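Drolell Table Top: Set-Up and Surface Care
Section 2. Checking, cleaning and touching up the top

Read this part before you put anything on the table. Legs and frame are in Section 1. If the legs aren't on yet, go back.

What you need

Two soft cloths, lint free. Old T-shirt is fine.
Dish soap, plain, no scrub bits in it.
Warm water.
Narent surface oil, small bottle, in the bag with the leg bolts.
Fine sanding pad (gray one, same bag).
A lamp you can move.

Caution: No bleach, no glass cleaner, no steel wool. Any of these will mark the finish and we can't fix it by mail.

2.1 Look it over first

1. Clear the top. Everything off, including the packing sheet and the corner foam.

2. Wipe once with a dry cloth. With the grain, end to end. Don't go in circles.

3. Put the lamp low and off to one side. Overhead light alone hides dents. Move your head till the shine slides across the wood, then look along the edge of the bright part. Small dents show up there as a little dark or pale spot.

4. Mark what you find with a bit of painter's tape next to it, not on top of it. Low-tack tape only. Take it off the same day.

A pale top shows its grain as long arcs and swirls, a bit darker than the rest. That's the wood. Shallow dents are a different thing, they don't follow the grain and they stay put when you move the lamp.

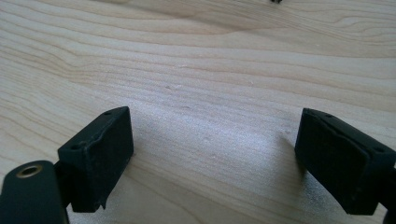 2.2 Dent or dirt?

1. Rub the spot with a damp finger. Gone? It was dirt. Skip to 2.3.

2. Still there, run a fingernail over it, lightly. If the nail drops, it's a dent. If it doesn't, probably a scuff in the finish.

3. Small shallow dents: leave them alone or see 2.4. Deep ones, or any crack, stop here and write to the Brurkville shop before you oil anything. Oiled tops can't be exchanged.

Note: Send the order number and one clear photo per spot. Lamp low, same as above. Photos with flash don't help us.

2.3 First cleaning

1. Mix 2 drops of soap in a bowl of warm water. More soap leaves a film.

2. Dip the cloth, wring it hard. It should feel damp, not drip.

3. Wipe with the grain. Start at the far side and work toward you so your sleeve isn't in the wet part.

4. Wipe again, clean water, same way.

5. Dry right away with the second cloth. Don't let it air dry.

6. Wait 50 minutes before oil. Window open if you can, heater off.

Caution: Standing water gets into the edges. Mop up spills as they happen, and check the underside too, drips run back along it.

Crumbs and grit: lift them off with the cloth, don't push them accross the top. Grit under a cloth scratches. Same goes for lamps, bowls, tool boxes, anything with a hard base. Pick it up, set it down.

2.4 Touching up a shallow dent

Only if it bothers you. A dent you can't find without the lamp isn't worth it.

1. Clean and dry as in 2.3.

2. Lay a damp cloth, folded, over the dent. Leave for 12 minutes. No iron. People do use an iron, the finish turns cloudy and then you're sanding the whole top.

3. Dry it. Look again with the lamp.

4. If the rim of the dent still catches, gray pad, a few light strokes, with the grain. Stop as soon as it feels level.

5. One drop of Narent oil on a dry corner of cloth. Rub in, wipe off what's left.

The spot may look darker than the wood next to it at first. Give it overnight before you decide. If it's still dark in the morning, wipe with plain warm water and dry.

2.5 Shine and color

Glare in the middle of the top is normal when a light sits over it. The grain looks paler there and comes back when you step to the side. 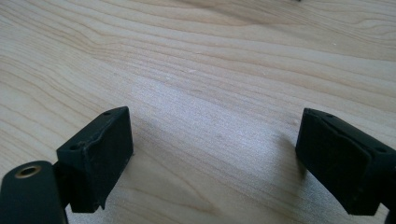
Don't try to even it out with more oil. More oil makes more shine, and it gets sticky and picks up dust. If you want less glare, move the light or get a shade.

Pale wood also warms up in color over time. Keep mats and trays moving the first few months or you'll get a lighter patch under them.

2.6 Regular care

Daily: dry cloth.
Weekly: damp cloth, dry after.
Twice a year: thin coat of oil, whole top, wipe off after 12 minutes. March is good, and again when the heating goes on.

Used oil cloths can catch fire by themselves. Lay them flat outside to dry or soak them in water before they go in the trash. Do not ball them up in teh bin.

Spare oil and pads: ask for Sequeira kit, part 37. Fits all Drolell tops, any size.

Next: Section 3, Leveling the feet.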